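3.2 Shared crockery and the length of the tea break

It was during the second round of visits, at the Irside works, that we began to wonder whether the cups themselves had something to do with how long people stayed to talk. Kassa, the smaller site, kept a shelf of odd cups and trays that anyone might use, and people there were fond of them in a way we had not expected (see Figure 4).
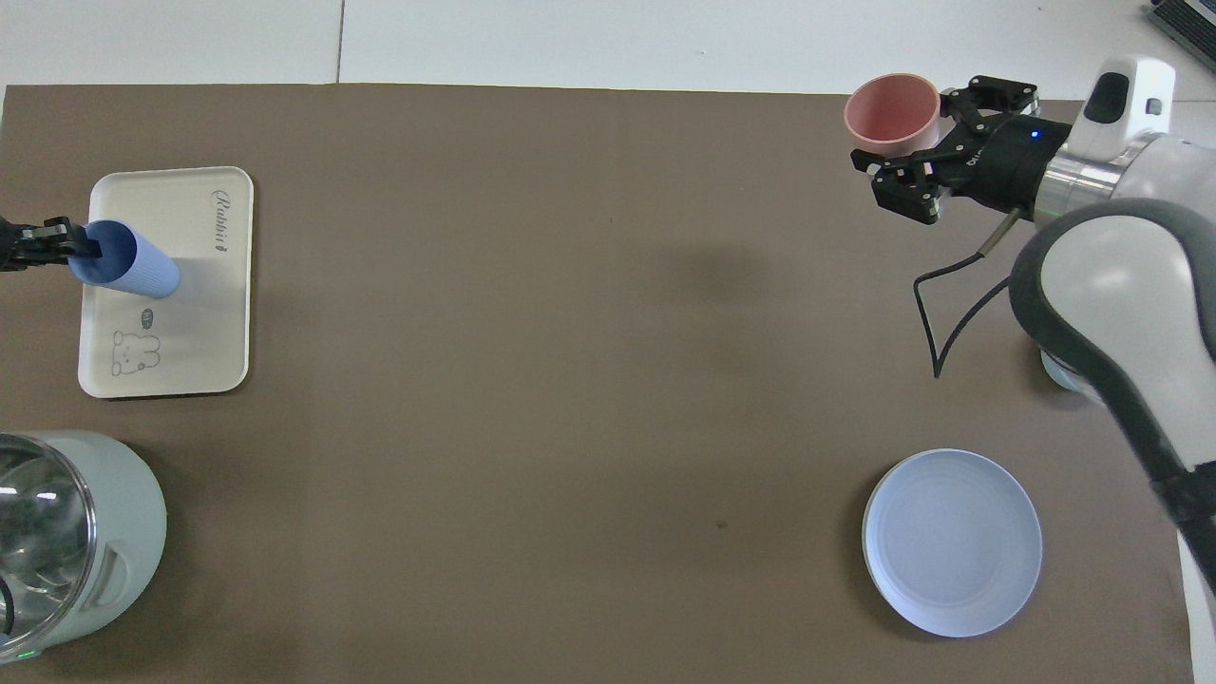 Vol. 2, p. 52

Of the 400 staff who sent back our diary sheets, most said they sat down for their tea when a tray was set out, and drank it standing when it was not. Chala, who had kindly read the early diaries for us, thought the habit older than either building, and we are inclined to agree with him.

Figure 4. Tableware: a light blue cup on a cream tray (upper); tableware on a brown mat (lower). 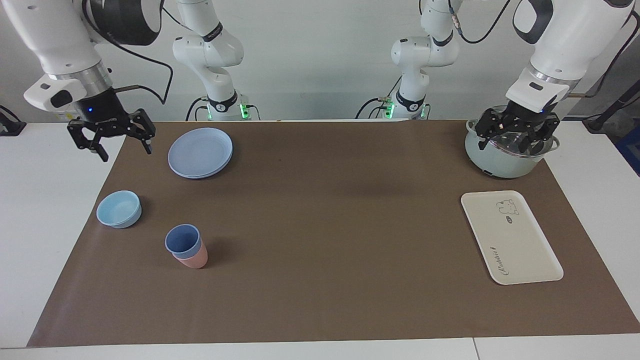 3.3 Breaks taken alone

The Wasia diaries, gathered in July, tell a rather quieter story.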